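Olton Kitchen Hand Tools: read me first

Welcome! Olton is a collection of short written records on the small hand tools people cook and clean with: spatulas, scrapers, turners, palette knives, dough cutters and all their cousins. It holds over 3000 records, each one about a single tool being used for a single job. I've been adding to it since one February when I tried to find out what the flat thing in my drawer was called, got five different answers, and was completely hooked.

This file explains what is in the collection, how the records are laid out, and where it falls short. Please read the part on naming before you use any of the labels. It's the part I care about most, and it's also where people get caught out.

What's in the folder

records.csv: the main table, one line per record
tools.csv: the list of tool types, 65 of them at present
jobs.csv: the jobs the tools were used for, such as lifting, scraping, spreading, pressing and turning
notes: longer write-ups in plain text, with the same number as the record they belong to
CHANGES: what moved between versions

You are reading the card for version 2. Version 1 used a different spelling for several tool types (and had "spatula" as a single enormous heap, sorry), so don't mix the two without looking at CHANGES first.

Columns in the main table

id: a plain number, never reused
tool: one of the types in tools.csv
head_shape: flat, curved, angled, slotted, unknown
head_material: metal, wood, plastic, rubber, mixed, unknown
handle_material: same choices as above
job: one of the types in jobs.csv
surface: what the tool was used on or near, such as a pan, tin, board, hob or worktop
setting: home kitchen, workshop, teaching kitchen, shared room, other
remarks: free text, often empty, sometimes far too long

If a value couldn't be told, it says unknown. I would much sooner have an honest unknown than a guess, and a good share of the handle_material column is exactly that. Painted handles are the usual culprit.

Naming

Ask ten cooks what a spatula is and you'll hear about a rubber bowl scraper, a fish slice, an icing knife and the thing you flip pancakes with. All of them are right! English has simply never settled the matter, and British and American kitchens disagree even on the everyday ones. A fish slice here may never go near a fish.

So the tool types go by shape first and use second. A flat head on a handle, stiff, with a straight front edge, goes in as "flat scraper" if the job was scraping and "flat turner" if the job was turning. The very same tool can carry both labels in different records, and that's deliberate. A flat scraper in the morning is a flat turner by lunch, and the job column will tell you which.

A few rulings that took me ages:

Fish slices are turners, slotted or otherwise.
Anything with a bendy head meant for bowls is a "bowl scraper", whatever the packet called it.
Palette knives have their own type because the head is long and thin and the rounded tip matters.
Dough cutters with no real handle are in, bench knives are in, pizza wheels are out.
Wooden spoons are out too. I love them, but they would have swamped everything else.

Metal heads on wooden handles

This is my favourite corner of the whole collection, so forgive me if I go on a bit. The pairing of a flat metal head with a wooden handle turns up in cookery, decorating, pottery and joinery, and from the shape alone you often can't say which trade a particular one came from. I think that's wonderful. A good one is lovely to hold, and the handle tells you such a lot: where the thumb goes, how hard somebody expected you to push.
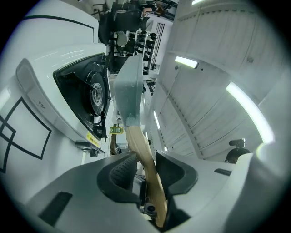
For records of this sort the tool type follows the head and the job, and the room doesn't come into it. Plenty of scraping gets done well away from a proper kitchen, which is why setting has "shared room" and "other" among its values. If you only want cooking, filter on job and surface together. Filtering on setting alone will lose you some excellent pancakes.

Where the handle is plain wood I've put wood and left it there. I don't record species, as pale woods are very hard to tell apart once they've been handled for a while. The Fikre list, which I merged in for version 2, did give species, and those entries are kept in remarks just as they came.

Gaps and known faults

Pastry tools are thin on the ground. There are only 20 records of dough cutters.
Left-handed use isn't marked anywhere, and it should be. Angled heads make a real difference there.
The Tistivdale records use "griddle" for anything flat and hot, including a few that were surely frying pans. I've left them alone.
Remarks are in everyday English and have not been tidied. Expect "goes under eggs beautifully" and similar.
Silicone is filed under rubber. Yes, I know.

Using it

Everything opens in a spreadsheet. The files are comma-separated with a header line, and remarks are wrapped in double quotes because people (me) like commas. The notes are short enough to read over a cup of tea, and I do recommend reading a handful before you start counting anything.

You're free to use, copy and change the records for any purpose. Please keep this file with them and mention Olton if you publish. Hosting is on the Muvness shelf, under household things, and corrections go in the tracker there. Give the id, the column and what you think it should say. New tool types are very welcome too, especially regional ones, and if your family has its own word for the flat one, put that in the remarks.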